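Tivden Cups

Written records of cups on tables, with pictures, kept as plain files

Current state: third revision, May. Maintained by Eirini Economou.

Summary

Tivden Cups is a small collection of records of drinking cups, mostly the light kind that come out for parties, picnics and school fairs. Each record says what the cup looks like, how it is sitting, what it is sitting on and which other cups are near it. It covers 66 records made with 22 cups and 5 table coverings. All of them were written at Stustville, in the same back room with the same window.

It was started to give the Elavier sorting labels something to be tested on. The labels were drawn up for putting mixed tableware back into the right boxes, and they worked well for plates and badly for cups. A cup that is plainly a cup when upright gets described in four or five ways when it is lying down or upside down. The records are an attempt to settle on one way.

What is in the folder

records.csv
One row for each cup in each arrangement. Separator is a comma, text fields in double quotes, UTF-8.

cups.csv
One row for each physical cup. The cup number here matches the cup field in records.csv.

cloths.csv
One row for each table covering.

pictures
One subfolder per cloth. Not every record has a picture. A record without one has an empty picture field and should not be read as an error.

notes.txt
Disagreements about wording and how they were closed. Worth reading before you change a label.

old
The first revision, kept for comparison. It uses different words for stance and will not join cleanly with the current files.

Fields in records.csv

record
Running number. Gaps are records that were withdrawn.

cup
Number of the cup in cups.csv.

cloth
Short name of the covering.

stance
One of: upright, inverted, on side, held, unknown. See the section on stance.

rim_seen
Yes, no or partly. Partly is for a rim hidden behind another cup or turned away.

rim_direction
Only filled in for cups on their side. Given as seen in the picture: left, right, near, far, or two of these joined with a hyphen.

neighbours
Cup numbers of anything resting on the same cloth. Order has no meaning.

touching
Yes if the cup is against another cup. Leave empty if the view doesn't settle it.

remark
Free text, kept short. Please don't put anything in here that belongs in another field.

Fields in cups.csv

colour
Everyday colour words only. The first revision had salmon, coral, blush and rose for what three people agreed was the same pink, so a fixed list is now used: white, cream, pink, salmon-pink, red, green, blue, black, brown, clear. Salmon-pink stayed in because there is a second, much paler pink in the set and people kept mixing the two up.

pattern
Plain, striped, dotted, printed. Stripes get a second word for direction: upright, level, diagonal. Direction is judged with the cup standing on its base, whatever way it is lying at the time.

body
Straight, tapered, rounded. Rounded means the wall bulges. A tapered cup with a rolled rim is still tapered.

surface
Smooth, matte, ribbed. More than one is allowed.

see_through
Yes, no, partly. A cup with an opaque body and a clear or clear-looking rim is entered as partly.

material
Paper, plastic, unknown. Only fill this in if you have had the cup in your hand or it can be told without doubt from a picture. Unknown is a perfectly good answer and is used a lot.

stacks_with
Numbers of cups it nests inside without jamming. Tested by hand. Two paper cups from the Michailidis box look identical and don't nest, as one has a slightly narrower base.

Stance

Most of the work went into this field.

Upright means the open end is up. Inverted means the open end is down. This sounds simple, and with a tapered cup it is. With a straight-sided cup seen from above or from an odd angle, the closed end and the open end can look much the same, particularly if the inside is the same colour as the outside. In that case enter unknown. Do not enter upright just for being the more usual way to leave a cup. The first revision did this and a good part of its upright entries had to be thrown away.

On side means the wall of the cup is resting on the cloth. A cup leaning on another cup is also entered as on side, with touching set to yes.

Held means the cup is clear of the cloth at the moment of the picture. Add how it is held in the remark, as in "held, upright" or "held, rim down". The height above the cloth isn't recorded. We tried and the guesses were no use to anyone.

Coverings

The cloths were picked for being ordinary. Short names are used in the file:

plain-white
A thick white table cover with a stitched hem. Clear and white cups are both hard to find on it, and white ones more so after the light goes in the afternoon.

oilcloth
Dark green with a shine. Everything shows up, but so does the window, and a bright patch near the far corner has been mistaken for a clear cup twice.

tea-towel
Two tea towels laid edge to edge. Small, so cups are close together and touching is more often yes.

wood
No covering, the bare table top. Counted as a covering to keep the field simple.

checked
Cream with grey lines running both ways. It doesn't matter for these records whether you call it a tablecloth or a bedspread, as long as you write checked. Lines may look curved in the pictures. Cups should be placed by what they are next to, never by counting squares.

How the arrangements were made

There was no plan for where cups should go. Someone took a handful from the box and put them down, and some were knocked over on purpose so that the on side entries were not all facing the same way. Between arrangements everything went back in the box. Sessions lasted 20 minutes or less, after which people start to lay cups in rows without noticing it.

Cups with a split wall or a crushed rim were left in if they could still be recognised. Their rows in cups.csv carry the word damaged in the remark. Wet cups were dried first, as drops on the cloth led to long arguments about the material of the covering.

Nothing was washed with hot water. One of the clear cups had already gone out of shape that way before the collection began and it was replaced.

Worked record, checked cloth

The held cup is white with a rounded, slightly bulging body and a rim that looks see-through. Stance is held, remark is "held, upright", and the cup is a little above the cloth. Colour white, pattern plain, body rounded, surface smooth, see_through partly, material unknown. The faint line down the middle of the wall could be a seam or just shading and so it goes in the remark with a question mark.

At least three neighbours on the cloth. The salmon-pink one is matte and straight, and its stance is unknown: it could be standing either way up. The paper cup is on its side with fine diagonal stripes in pinkish brown and white and a white band at the rim, rim_direction near-right. The clear plastic one, left of the pink, is ribbed and blurred. Lying down, so on side, and its rim_direction is left empty.
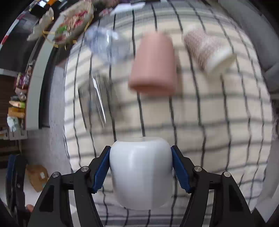
Known problems

Clear cups are under-recorded. They get missed in a first pass and found in a second, and we have no reason to think the second pass found all of them. If you are testing labels, check the clear cups separately and don't fold them into one score with the rest.

The pattern field doesn't cope with a cup that is printed on one side and plain on the other. It gets the pattern of whichever side was seen first. There is one cup of this sort, with a leaf on it, and it has two rows in cups.csv joined by the word same in the remark.

Colour words suffer under the evening bulb. Cream and white swap over, and the pale pink goes to nothing. Records made after five o'clock have late in the remark.

Blurred pictures have been kept. A field that can't be filled in from a blurred picture stays empty even if the person writing the record remembers the answer.

There are no mugs, glasses or lidded cups. There are no handles anywhere in the set. The labels should not be used for crockery without going over them again.

Choices that may be changed

Held might be moved out of stance and into a field of its own, with stance then saying which way up the cup is. This would be tidier and would mean editing every held record. Opinions welcome.

The old word tipped could come back as a second name for on side. Several people still type it.

Adding records

Use the next free number and don't fill gaps. Write the record from the picture if there is one, and from the table if there isn't. Have a second person read it against the same thing, without talking to you first. Where you differ, write both versions in notes.txt and leave the field empty until it has been talked over.

New cups go in cups.csv before they go in records.csv. Give the cup a number in pencil on the base, small enough that it can't be read from above.

Use

Free to use and change for any purpose. Please say which revision you used. Corrections go to Eirini Economou at the Stustville address, with the record number in the first line of the message.

Changes since the second revision

Added salmon-pink to the colour list.
Split smooth and matte.
Removed the height field.
Renamed squares to checked.
Material now defaults to unknown, was paper.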